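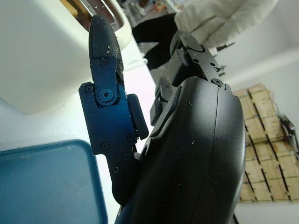
Cream-white unit, bread slot side, white counter.

From: Ettore Lo Presti
To: kitchen-repair list
Subject: Re: slices sticking in the slot, crumb buildup

Lachlan Imrie wrote:

> Second floor kitchen at Trikham. The toaster holds onto anything thicker
> than a standard slice. The lever comes up, the bread stays down, and
> someone goes in after it with a knife. I have asked them to stop doing
> that. I emptied the tray and got a fair amount out, but it made no
> difference to the sticking. Lewis thinks the spring has gone weak. I
> don't, since a thin slice comes up normally.
>
> Two questions. Is there an adjustment on the carriage, or is it a parts
> job? And what do people use to clear the slot walls? The tray only gets
> what falls straight down.
>
> Lachlan

Lachlan,

Agree with you on the spring. A weak spring shows up on everything, and it shows up first as a slow rise with an empty slot. Run the lever down with nothing in and the plug out. On most units it won't latch without power, so you are only feeling for drag. If it moves evenly over the whole travel, leave the spring alone.

What you describe sounds like the guide wires. Each slot has a pair of wire cages that close in on the slice when the carriage goes down and open again on the way up. They are supposed to open fully before the bread clears the lip. If there is baked-on crumb in the pivot at the bottom, they stop short. A thin slice doesn't care. A thick one or a bagel half is still being held when the carriage runs out of travel.

Procedure I use:

1. Unplug. Let it cool for as long as it takes, which after a breakfast run is longer than you'd guess.

2. Tray out, empty it, leave it out.

3. Turn the unit over above a sheet of newspaper and tap the sides with the flat of your hand. Turn it back, work the lever, turn it over again. I do 3 rounds. The second one usually brings out more than the first.

4. Brush the slot walls and the wires from the top with a dry pastry brush, soft bristle. Keep clear of the elements. If they are ribbon wound on mica sheet, the sheet cracks easily and there is no good repair for it. Quartz tubes are tougher but shouldn't be handled either.

5. Reach the pivots from underneath, through the tray opening. A wooden skewer is about right for picking. No metal, and no oil afterward. Oil at that location smokes and then glues the next lot of crumbs in place.

6. Work the lever and watch the cages from above with a flashlight. Both sides should open the same distance. If one lags, go back to step 5 on that side.

7. Tray in, outside wiped with a damp cloth, one empty cycle near an open window.

I would skip compressed air. It moves the fines sideways into the lever housing, where the latch magnet sits, and then you have a second fault. A vacuum with a narrow nozzle at the tray opening is fine.

Crumb type matters more than people allow for. Dry white loaf gives you coarse pale pieces that fall to the tray. Seeded and enriched breads leave small sticky stuff on the wires, and anything with raisins is the worst. Fine dust gets onto the outside of things as well, so wipe the counter and whatever is standing next to the slot while you are at it.

On intervals: Rehema Ndung'u kept a tally at the Plavby kitchen and empties the tray every 100 slices, with the full job at 400. At 1,000 without cleaning, theirs had the same fault as yours. I have no better numbers. A shared kitchen gets through the first figure quickly.

If the cages open evenly after all this and thick slices still hang up, check the width before ordering anything. Some slots are just narrow, and hand-cut bread swells at the crust. Marion Pringle had one apart last December looking for a carriage fault, and the answer was to cut thinner.

As for parts, Gunn used to sell carriage springs singly. I have not tried them lately. Putance only does whole assemblies.

Let the list know which side was lagging, if either was.

Ettore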